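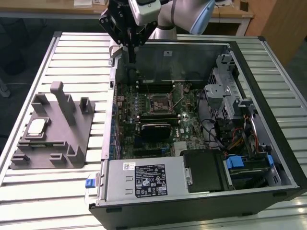

측면 패널을 열어 작업대에 눕혀 둔 데스크톱 본체

포라노 작업실 정기 회의록

일시: 2023년 1월 1일 일요일
장소: 포라노 작업실 안쪽 방
참석: 커스티 록우드(진행), 분해 담당 전원, 창고 담당, 기록 담당
불참: 운송 담당(서면으로 의견 제출)

1. 지난 회의록 확인
수정 없이 확인함. 다만 지난번에 '메모리 분류 완료'로 적힌 부분은 '메모리 용량별 분류 완료, 속도별 분류 미완료'로 읽기로 함.

2. 입고 현황
트로디코에서 넘어온 중고 데스크톱은 거의 500대. 대부분 검은색 타워형이고 상태는 고르지 않음. 측면 패널이 휘어 잘 열리지 않는 본체가 일부 있음. 운송 담당은 다음 물량부터 본체를 세우지 말고 눕혀서 실어 달라는 의견을 보내옴. 록우드가 트로디코에 전달하기로 함.
리시스 쪽 물량은 2월로 미뤄짐. 정확한 날짜는 아직 받지 못함.

3. 분해 순서
현재는 사람마다 순서가 달라 부품 상자가 섞인다는 지적이 있었음. 논의 끝에 다음과 같이 정함.
본체를 작업대에 눕히고 측면 패널을 연다. 전원 케이블과 드라이브 케이블을 먼저 뽑아 드라이브 케이지 쪽으로 모아 둔다. 메모리를 빼고, 확장 카드가 있으면 그다음에 뺀다. 프로세서는 마지막에 다룬다.
드라이브 케이지를 먼저 떼자는 의견도 있었으나 기종에 따라 나사 위치가 달라 시간이 더 걸린다는 반론이 나옴. 한 달간 위 순서대로 해 보고 다시 이야기함.

4. 프로세서와 소켓
소켓 핀이 휜 보드가 지난달 9장 나옴. 대부분 프로세서를 꺼낸 뒤 소켓을 덮지 않고 쌓아 둔 것으로 보인다고 분해 담당이 보고함.
앞으로 빈 소켓에는 보호 덮개를 씌우고, 덮개가 없으면 레버와 고정틀을 닫은 상태로 보관함. 재판매용으로 분류한 보드는 프로세서를 소켓에 끼운 채 둔다.
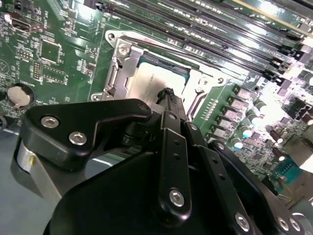 프로세서 윗면의 글자가 읽히지 않을 때는 닦아 보고, 그래도 안 보이면 '모델 미확인' 상자에 넣기로 함. 어림짐작으로 모델명을 적지 않는다. 서멀 페이스트를 닦는 천은 하루에 한 번 교체함.
소켓 주변에 케이블 조각이나 먼지가 남아 있으면 고정틀을 닫기 전에 치운다. 끝이 풀린 케이블은 다시 쓰지 않고 폐선 상자로 보냄.

5. 케이블 분류
창고 담당이 폐선 상자가 꽉 찼다고 보고함. 와타나퐁에서 상자 20개를 추가로 받기로 했고 비용은 없음. 색깔별로 나누자는 제안은 부결됨. 커넥터 모양으로만 나눈다.

6. 작업대
슬롯이 있는 알루미늄 작업대는 그대로 쓰기로 함. 작은 나사가 틈으로 들어간다는 불만이 있어 분해할 때 나사 접시를 본체 옆에 두기로 함. 고무 매트를 까는 안은 록우드가 가격을 알아본 뒤 다시 올림.

7. 기타
분해 담당 중 한 명이 라벨 프린터 용지가 떨어졌다고 알림. 창고 담당이 주문함.
보드 보관용 정전기 방지 봉투는 3묶음 남음. 리시스 물량이 들어오기 전에 더 주문해야 함.

할 일
록우드: 트로디코에 적재 방식 전달, 매트 가격 확인
창고 담당: 라벨 용지와 정전기 방지 봉투 주문, 상자 수령
분해 담당: 분해 순서를 한 장으로 적어 벽에 붙이기
기록 담당: 소켓 불량 보드 목록 정리

다음 회의는 2월, 리시스 일정이 나오는 대로 날짜를 알림.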